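Call for Participants: Residential Course in Knotting, Braiding and Beadwork
Pruvovero Centre for Hand Crafts, Wustby
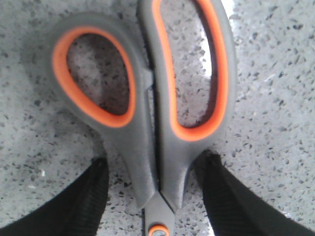

The Pruvovero Centre invites applications from makers who wish to take part in its summer residential course, to be held over two weeks in July. The course is open to adults with some experience of working in cord, thread or fine yarn. Applicants need not hold a formal qualification, and those who are largely self-taught are encouraged to apply.

The subject of the coming course is the knotted neckpiece. Participants will study flat and rounded braids, methods of setting beads into a knotted ground, and the finishing of ends and fastenings. The first week is given to set exercises. In the second week each participant will design and complete one neckpiece of their own, which will be shown in the Baumgartner Room at the close of the course. Finished work remains the property of the maker.

Teaching will be led by Ottilie Ortner, Head of Textile Studies at the Centre. Classes run each morning and afternoon, with the workshops open in the evening for private work. All teaching is in English. Written notes will be supplied for each exercise.

What is provided

Waxed and unwaxed cotton cord, linen thread, glass and wooden beads, and working boards will be supplied for the set exercises. Participants should bring their own scissors, a tape measure, a fine crochet hook and any beads or pendants they wish to use in their own piece. Metal findings may be bought from the Centre's shop. Those with a sensitivity to nickel should say so on the application form.

Lodging is in single rooms in Hivus House, a short walk from the workshops. Breakfast and an evening meal are included. Two rooms on the ground floor have step-free access and will be kept for those who need them until places have been offered.

Fees and bursaries

The course fee is 1,000 euros, including teaching, lodging and the materials listed above. A deposit of 210 euros is payable when a place is accepted and will be taken off the full fee. The deposit cannot be refunded unless the place can be offered to another applicant.

A small number of bursaries is available to applicants who could not otherwise attend. A request for a bursary should be made on the same form and will be seen only after places have been decided.

How to apply

Applications should consist of:
the completed form, obtainable from the Centre's office
a letter of no more than one page setting out your experience and what you hope to make
photographs of three pieces of your own work, with the materials and size of each
the name of one person who knows your work and may be contacted

Please do not send original pieces. The Centre cannot undertake to return them.

Applicants may be asked to take part in a telephone conversation lasting around 45 minutes. All applicants will be told the outcome in writing. The Centre regrets that it cannot give comments on work that has not been selected.

Participants must be aged 18 or over on the first day of the course.

Notice issued by the Pruvovero Centre for Hand Crafts, 2019-12-25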